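Skip to content Home Datasets Docs Forum Sign in

Search this site Go

# Merkia Household Recipe Cards

Transcriptions of handwritten recipe cards, with one plain-text file per card and a table of basic facts on each. The set holds 2,160 cards from 590 households. It was put together by Lucimara Honorato and Wagner Barbosa, with later corrections by Roscoe Rosenthal. 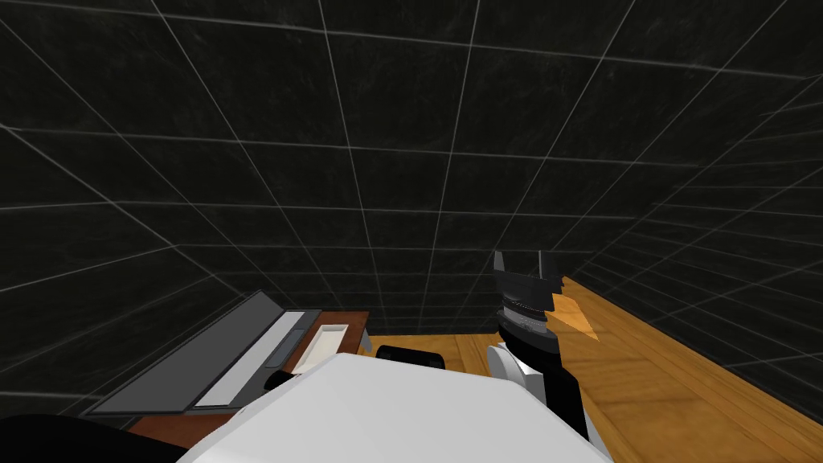
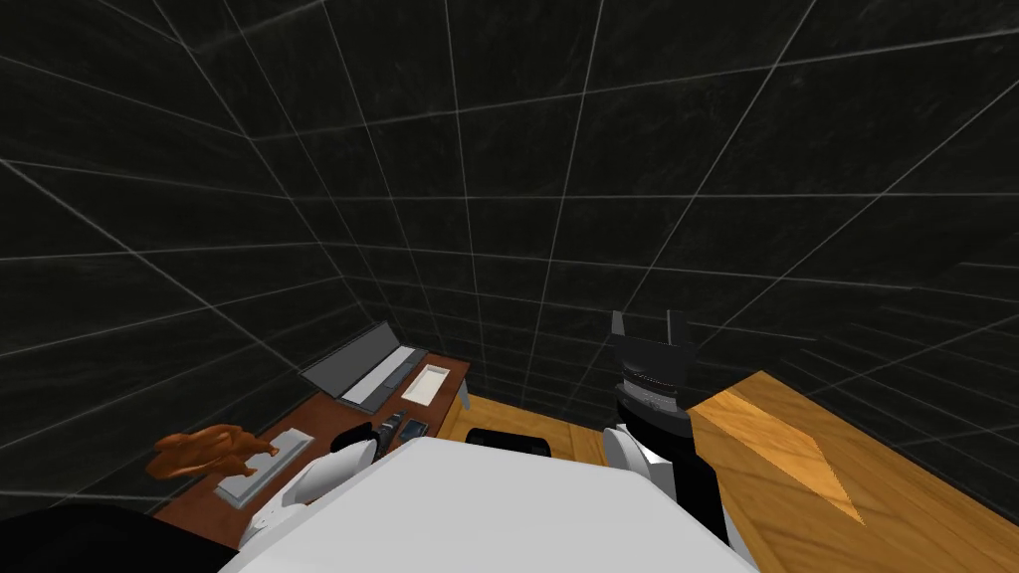
**Are the original spellings kept?**

Spelling is kept as written in the `text` field. A second field, `text_std`, has standard spelling, and that is the one to use for word counts or search.

## What is in the download

- `cards.csv`: one row per card
- `text/`: the transcriptions, UTF-8, named by card ID
- `units.csv`: the table used to read old measures
- `CHANGES.md`: corrections since the first release

Scans of the cards are not part of the download. Many have names, phone numbers or notes to family members on the back, and the households agreed to share the recipe text only.

## Fields in cards.csv

| Field | Meaning |
|---|---|
| card_id | Letter code for the household plus a running number |
| title | Title as written, blank if the card has none |
| dish_type | bread, cake, soup, main, preserve, drink, other |
| language | en, pt, tl or mixed |
| decade | Best estimate from the household, often blank |
| hands | Number of different handwritings on the card |
| legible | full, partial or poor |
| text | Transcription as written |
| text_std | Transcription in standard spelling |

`decade` is the weakest field. Most people guessed from who had written the card, and some grandmothers wrote cards for a very long time. Please don't draw a timeline from it.

## How the cards were transcribed

Each card was typed by 2 people working separately. Where they differed, a third reader looked at the scan and picked a reading. Analyn Tagle did this for the Tagalog and mixed cards and Edileuza Lopes for the Portuguese ones.

Words that could not be read are marked `[?]`. Words crossed out but still readable are in double hyphens, like `--lard--`. Later additions in another hand are in curly brackets. Stains are not marked unless they hide text.

Typing was done in Melosix, which changed straight quotes to curly ones in the early batches. These have been changed back, but a few may remain in the preserve cards.

## Measures

Old measures are left alone in the text. "Butter the size of an egg" stays as it is. `units.csv` gives a suggested amount in grams or milliliters for the common ones. A teacup and a coffee cup are listed separately, and the coffee cup has one value for English cards and another for Portuguese cards.

Oven heat is often given only as slow, medium or quick. We did not convert it.

## Known problems

- 4 cards appear twice under different household codes. Two cousins sent in copies of the same set. The IDs are in `CHANGES.md`.
- Cakes are overrepresented. People keep cake recipes on cards and make soup from memory.
- Some cards were copied from newspapers or flour bags. We took out the ones we recognized.
- Canning times on the preserve cards are old and should not be followed. Look up current safe times before you can anything.

## Versions

The March release fixes the `hands` field, which was off by one in the Batista batch, and splits `drink` from `other`. Card IDs have not changed.

## Corrections

Send the card ID, the line and your reading. Don't send a full edited file. Roscoe goes through the corrections by hand and adds them at the next release.

Share 4 Comments 2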